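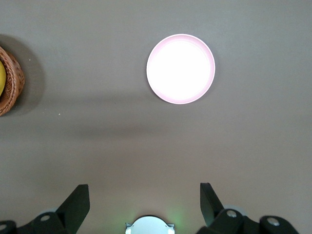 *White plate, pink rim, on the table.*

May 31, 2023

Glaze notes, pink series, continued. The batch from Dirkar is open and I have now got through enough of it to have opinions.

The recipe is the same one as last September: Nallow base, Cometti pink stain, a bit of bentonite to keep it from setting like concrete in the bucket. Stain at 6 per cent by weight. Last year's sheet says 7, in my handwriting, with a question mark after it, also in my handwriting. I would like a word with whoever I was in September.

Tile tests first. Bare clay body, no white underneath:

- 6 per cent: sticking plaster.
- 7 per cent: sticking plaster, more expensive.

Over the white slip both come up properly pink, so the body is the culprit and I can stop blaming the stain. The slip stays. It adds a day to everything and I resent it.

Dipping. Tongs leave a mark, fingers leave a bigger one. Ended up brushing the rims on the banding wheel, three coats, letting the shine go off between each. Thin coats look like nothing at all when they go on and the temptation is to load the brush. Don't. Tile 15 is what happens if you do: a fat roll of glaze on the underside, stuck to the shelf, and a chisel job for me after lunch. Shelf has been ground back and rewashed. It goes at the bottom of the stack from now on, in disgrace.

Kiln. Programme as before, top temperature 926, short soak. I know that is low. The Cáceres tiles were fired higher and the pink went off to a sort of weak tea, edges first, so low it is until somebody shows me a better tile. The controller still shows the wrong time of day. It holds temperature perfectly well and I am leaving it alone.

Crazing: none on the slipped tiles the morning after unpacking. That means very little. The last lot waited until they had been wrapped and labelled before they started pinging. These go on the windowsill for a fortnight and get the freezer and kettle treatment after that.

Things to sort:

- Sieve is torn near the edge. Lumps in the second bucket are almost certainly this.
- Reweigh the stain jar. The book and the jar disagree, and the jar is usually right.
- Strike out the 7 on the old sheet, in pen this time.
- Small brush for the rims, a decent one. The current one sheds, and I have been picking hairs out of wet glaze with a pin.
- More slip before the next lot. The bucket is down to the part you have to tilt.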